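The Dratby Ledger

In November the Municipal Archive of Hedov received file 559, submitted by Celeste Godoy, ferry inspector, retired. The covering letter stated that the village of Dratby had not been flooded, as recorded, but had left.

Sandra Bloxham, Registrar, read the letter twice and stamped it. The rules did not permit her to refuse a document on the ground that it was unlikely. They did require an interview, and one was held in the lower reading room at four in the afternoon.

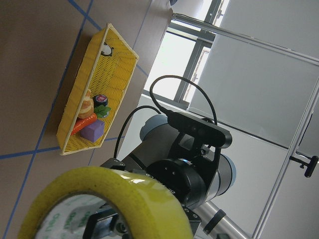
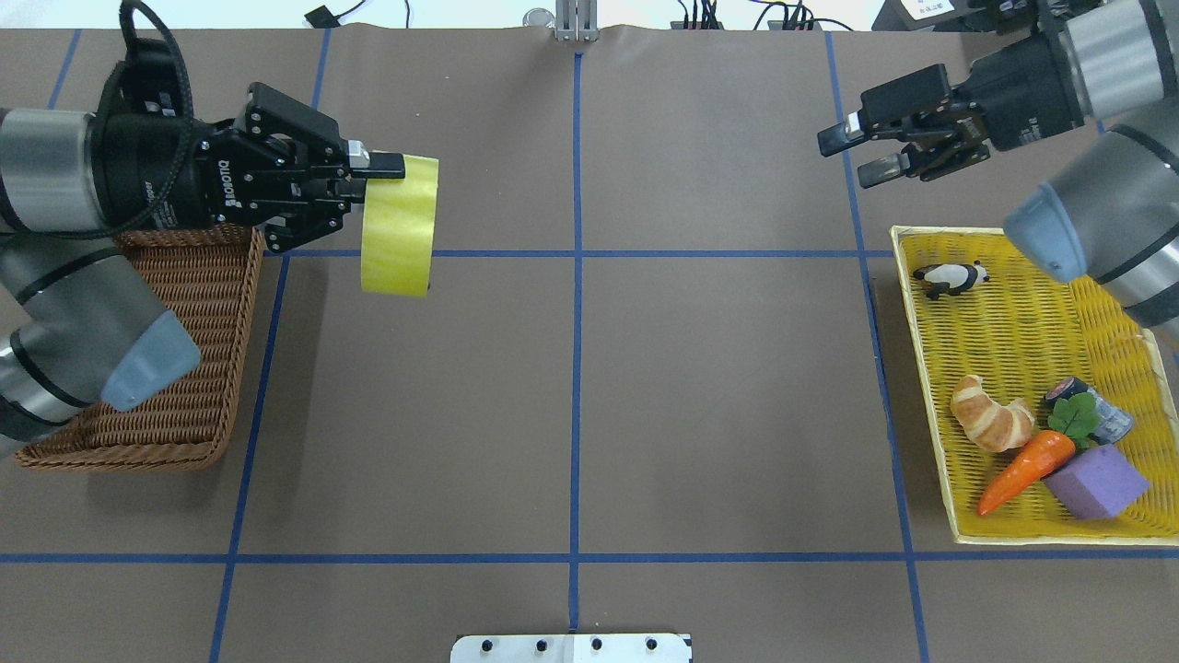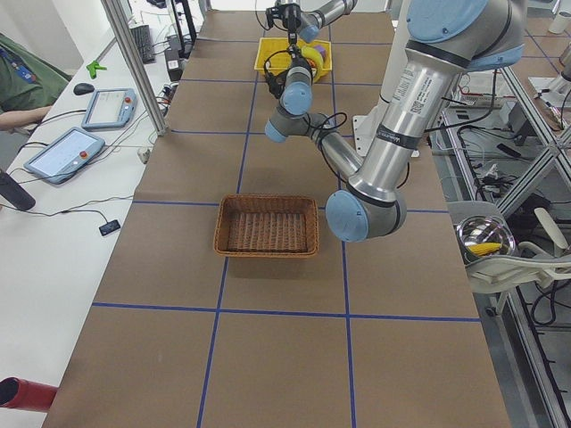
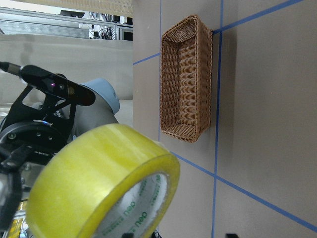
Blue lines on brown, on grey in the fourth, and the tape roll in the second and fourth views.

"Left for where?" the Registrar asked.

"Skavilo," said Miss Godoy. "By water. The church went last - it was always slow."

The Registrar entered this under Removals. She then asked whether any resident wished to be notified of unpaid ground rent. Miss Godoy supposed that they did not.

The file was placed on shelf 724, beside the Lightfoot drainage maps. By morning the shelf was damp, and the Registrar sent down for a towel.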